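工坊笔记 五月 上午

昨晚把Skodetdale那批栗木染液重新过滤了一遍，今天一早先看沉淀。瓶底还是有一层细细的褐泥，比上一锅少多了，Pacita Catacutan建议的双层棉布看来值得继续用。她在便条上还写了一句"别急着倒，让它自己沉"，我照做了，泡了两壶茶的工夫，倒出来的上层液颜色很干净，对着窗户看是深琥珀色的。

先把今天的底料记下来，免得过几天又要翻口袋里的纸条。羊毛用的是Grabowska寄来的那种粗纺线，已经洗过，摸着还有一点点羊脂，我个人倒挺喜欢这个手感。总共420克，分成两份，一份先媒后染，一份同浴。明矾按老比例，塔塔粉减了一点，上次手感发涩，我怀疑是它的缘故，不过也可能是我冲洗时偷懒（多半两样都有）。

先媒的那一份在锅里慢慢升温，升到90度就停住，盖上盖子，焖着。Gertraud Zürcher一直主张别超过80几度，说线会毡，我知道她看到这一行又要在旁边画波浪线。Gertraud，我这次几乎没有搅，只用木棒把线往下压了压，出锅的时候一根一根都分得开，你来摸了再骂我。

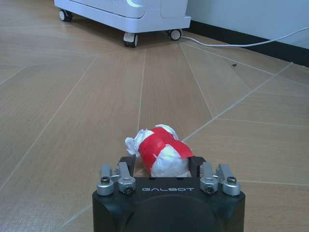 接着说同浴的那一份。这一份的问题还是老问题，上色快，颜色却浮，第一道清水下去就带走不少。Ewurabena Asamoah上个月试过在染液里先放一小把麦麸，放一夜，说是颜色会"坐得稳一点"。我没有麦麸，用的是燕麦麸，抱歉，手边只有这个。气味有点像早饭，颜色比不加的那一小绺略偏暖，差别小到我拿去走廊比了一次，又拿到院子里比了一次，两次的结论还不一样。所以先不下定论，两绺都编了号夹在样卡本里，谁路过谁看看，把意见写在背面，写铅笔就好。

铁浆的事也要交代一下。Vuvgate来的那罐已经开了很久，罐口一圈锈，味道冲得很，我只取了一小勺，兑在温水里，把先媒那份剪下来的线头浸进去。变色快得吓人，还没等我把勺子放下就从蜜色转成了灰褐，再提起来见了空气，又往深里走了一截。好看是真好看，像下过雨的树皮，可是铁放多了线会脆，这个亏我在那条灰围巾上吃过，到现在围巾边上还在掉毛。往后铁浆一律先用线头试，再决定要不要动整绞的线，这一条请大家也帮我记着。

Lụa Kim中午过来拿她的靛蓝缸温度记录，顺便看了我晾着的线，说同浴那份放在蓝底上复染应该会出一种很沉的绿。我本来没打算动蓝缸，被她一说心就痒了。她答应匀给我半天的缸，条件是我得帮她把缸面那层铜色的浮沫撇干净，还要把染前浸湿的活儿包下来。这买卖划算，我当场就应了。不过栗木里单宁重，进蓝缸前一定要漂透，不然把她的缸弄浑了，我可赔不起一整缸的脾气。 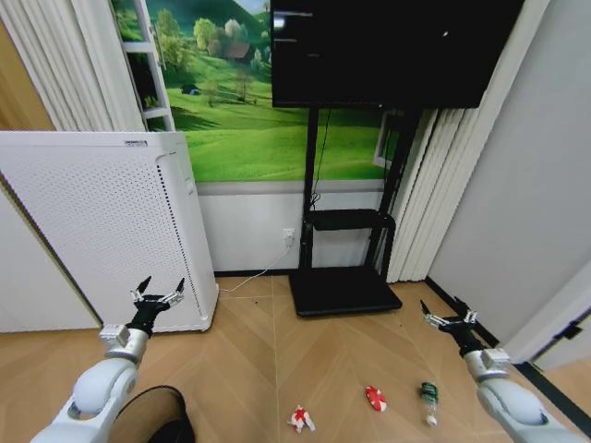
漂洗我打算分几次做，第一次用跟线差不多温的水，之后慢慢降下来，千万不能一热一冷。水质这边最近偏硬，壶底又结了白垢，Cyprian Chmielewska说他宁可用接来的雨水洗最后一遍，颜色会亮些。他那边桶大，我这边只有小桶，哪天下大雨再说吧。真要接雨水的话，桶口记得蒙一层纱，去年秋天的桦树籽我到冬天还在从线里往外挑。

还有一件小事，Russide订的那本样卡纸到了，比以前的厚，打孔很费劲，但线穿过去不会扯裂，我觉得值。旧卡不用重做，新旧混着放也行，只要编号接得上。编号规则照旧，先写染材，再写媒染，最后写谁做的，字请写大一点，我的眼睛你们是知道的。

下午剩下的活儿：先媒那份等它在锅里自己凉透再捞；同浴那份轻轻挤水，平铺，别挂，湿的时候挂着会把线拉长；过滤剩下的木渣留着，晒干了还能再煮一道浅的。铁浆罐的盖子我换了个玻璃的，开的时候请戴手套。

补一句，傍晚又去看了一次，先媒那份靠锅边的几圈颜色略深，应该是线压得太紧，染液走不动。下回换大锅，或者把线再分散一点。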